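4.2 The top shelf

Open wire shelving was the most common kind of storage in the 37 shared rooms we visited. The units differ in height and depth, but they have the same basic parts: four posts, a few wire shelves, and no doors or sides. Everything kept on them is on show, and anyone who comes into the room can add to it. In Section 4.1 we looked at the lower shelves, which fill up early and then change slowly. The top shelf works differently, and it needs a section to itself.

We use "top shelf" for the highest surface of a unit, whether or not a person of average height can see what is on it. In most of the rooms it was between waist and shoulder level. Only a few units were tall enough that people had to reach up without seeing the surface, and those are left out of the discussion below, as they were mainly used for empty boxes and spare bedding.

The room diaries gave us 200 entries in which something was put on or taken off a top shelf. (The diary form is in Appendix B. Residents and staff filled it in during June, and we did not correct their wording except for spelling.) We sorted the entries by what was moved and by how long it stayed. Two kinds of use cover nearly all of them.

The first is parking. A person comes in with something in their hands, needs both hands for something else, and sets it down on the nearest clear surface. Mugs, keys, mail, gloves and folded towels all turn up this way. Parked items mostly left within the same day. When they stayed longer, they tended to draw other items to them, and the shelf began to look like the ones below it. One diary keeper at the Gralness site wrote that she could tell how busy the week had been from how much of the top shelf she could still see through.

The second is keeping a container. Here the top shelf holds one basket, bin or tray, and people treat that container as having a place there. It may be lifted down, carried to a table or a bed, filled or emptied, and brought back. The entries for this kind of use are short and regular: "basket down," "basket up." Residents rarely said where they had put it back, which we take to mean that they thought of the shelf as having only one place for it.

Containers with handles were moved more often than containers without them. This was true even where the two were close to the same size. Handles that stand up from the rim can be caught from the front without feeling around behind the container, and on a wire shelf they help in another way. A flat-bottomed bin slides easily over the wires, but a woven one can catch where the weave meets the grid, and it is simpler to lift it clear than to drag it. Several residents told us they had stopped using wicker on wire shelves for this reason. Others had put a sheet of card or a placemat under the basket. At Gralness the card tended to go missing within a week or two, and the basket went back on the bare wires.

Weight mattered less than we expected. In the Wirka rooms the containers on top shelves were mostly light, and people said they would not put anything heavy up there. In the Flendgate rooms we found a tool bin and a full box of printer paper on top shelves, and the diary keepers did not see this as unusual. We did not find a difference in how often the containers were moved at the two sites.

What stands on the shelf below also has an effect. A crowded second shelf makes people less willing to lower the top container straight down in front of the unit, as anything hanging over the front edge or leaning out will be brushed on the way. Bags are the usual problem. They get draped over the front wire because they have no shape of their own and will not stand up in a row, and from there they cover part of the shelf and sometimes part of a post. Soft toys cause less trouble. They can be pushed back with one hand, and they were rarely named in the diaries at all, even in rooms where they took up a good part of a shelf.

One of us (Khaemba) went back to the rooms with the longest diaries and made a short list for each unit of what was on its top two shelves. Cheng then sorted the lists without seeing the diaries. The two sortings agreed for all but 2 of the units, both of them at Flendgate, where a tray had been read once as a container and once as a parked item. We counted it as a container, as the diary keeper did. The unit in Figure 3 has a second shelf of the crowded kind, and it was sorted as a container unit from the checkered basket.

Figure 3. Wire shelving unit by a wall with a gray band, and details from the same room. (a) Woven basket with two loop handles on the top shelf. (b) Gray metal plate and black bracket. (c) Dark gray carpet tiles and a flat black plate. (d) The unit with the wire grid of the top shelf in view; a bag marked "Huel" hangs over the front of the shelf below. 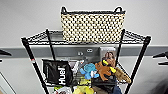
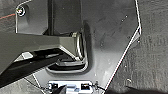
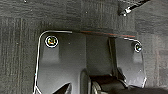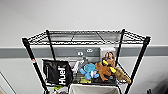
Container units kept their top shelves clearer than parking units did, and this held at all three sites. We see two possible reasons and cannot choose between them on the diary evidence. A container takes up much of the surface, so there is less room to park things. It also gives small items somewhere to go. Keys and gloves that would have been set down on the wires were dropped into the basket in many of the rooms, and they then stopped appearing in the diaries as separate entries. Some of the clear shelves in our lists may therefore be less clear than they look - the items were still there, just inside something.

A related point concerns the time when a container is away from its shelf. Diary keepers left the space alone for short absences. When the basket was gone overnight, other things began to arrive, and on its return it was often set on the floor or on a chair until the shelf had been sorted out. Jin, the smallest of the sites, had a house rule that baskets went back before the evening meal, and its diaries show almost no parked items in a container's place. We do not know whether the rule came before the habit or was written down after it.

4.3 Hooks and rails

Only a small number of the units had hooks fitted, and most of those were S-shaped hooks hung from the side wires of the second shelf. They were used for bags, umbrellas and dog leads. Where hooks were present, fewer bags were draped over the front wires, though the hooks filled quickly and a single hook could end up carrying up to 300 plastic ties, elastic bands and twist tops threaded together by one patient household.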